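How to Clean Up Small Molded Plastic Pieces
2 min read
1,408 shares

I love little plastic shapes, but I can't stand the rough bits they come with! Cleaning them up is easy, and you can do it at any table. Grab a nail file, a soft brush and a pair of small snips (mine are old and a bit stiff, still fine).

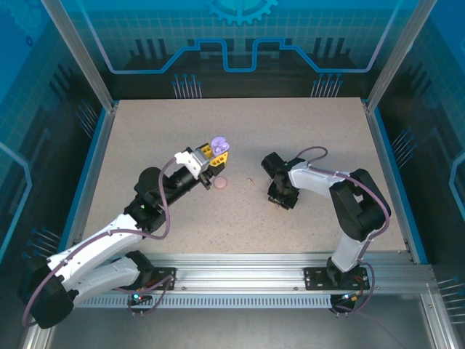 Snip any nubs first, and leave a tiny bit standing so you don't gouge the surface. Then file in one direction with light strokes - three is often plenty. Brush the dust off before you check your work.

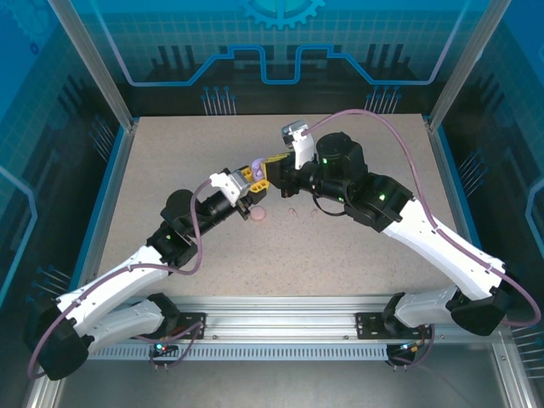
Curves need more patience than flat sides. I roll the piece a little with every stroke so I don't wear a flat spot into it. With something as small as that lavender-purple one, with its rounded, curled outline, I fold the file over and use just the edge.
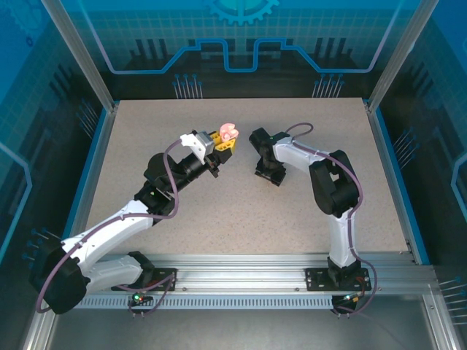 Can I wash the pieces when I'm done?
Lukewarm water and a drop of dish soap work great. Let them dry on a towel overnight.

10 comments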